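The band was called Nostance, and in May they had the biggest song in the country for 2 days. I was the tambourine. You can hear me at the second chorus if you own good headphones and bear me no grudge.

Our label, Plelley, sent a check for $345, to be split 4 ways. The drummer wanted to frame it. The bass player wanted to eat. 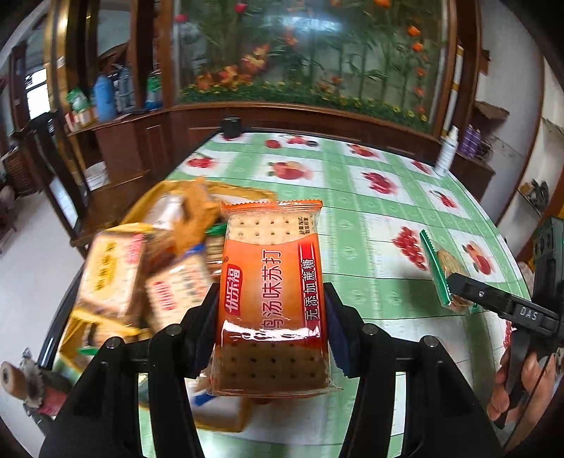
We played one last show at the Mundby fairgrounds, between a hog auction and a man who did whistling. The crowd knew every word of the chorus and talked through the rest, including a verse I had cried over.

Years later I heard the song in a dentist's waiting room, redone for pan flute. The receptionist was humming along. I told her I had played on the original.

"Which one were you?" she asked.

I tapped my knee twice, in time. She gave me a form to fill out.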